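The long and the short of pantry storage

Cylinders are the least efficient shape in a kitchen. A box sits flush against its neighbour. A tube wastes the corners, rolls when laid flat and, if it is tall enough, fouls the shelf above.

The usual answer is the open basket. Black wire mesh is the common choice, as it weighs little and lets you see what has sunk to the bottom. Lakik and Bendetti both sell one, and the difference between them is mostly in the rim.
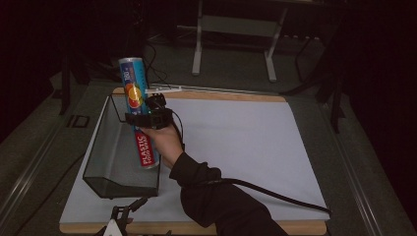
Stand long items upright, with the label facing out. Food wrap is worth grouping with foil and baking paper, as the three tend to be used at the same bench. A basket 300 mm deep will hold most rolls without tipping. Shallower ones need a divider, and the Skindholm insert does the job, although its clips work loose and have to be pressed back every few weeks.

Colour is more useful than print. Most labels are set too small to read from standing height, and on a tube the lettering often runs up the side. A bright wrapper can be picked out from across the room. Keep two strong colours apart in the basket and neither gets lost.

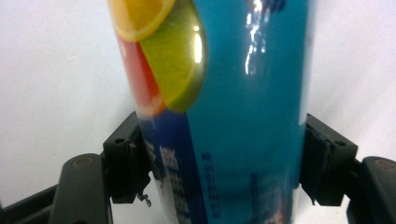 Citrus slices on turquoise: easy to spot at a distance.

Measure the shelf before buying anything. The Donnelly pantry unit has 8 shelf positions, and the lowest gap is 207 mm - too short for an upright roll. Move the shelf up 2 positions and the basket can slide in and out with the rolls left standing.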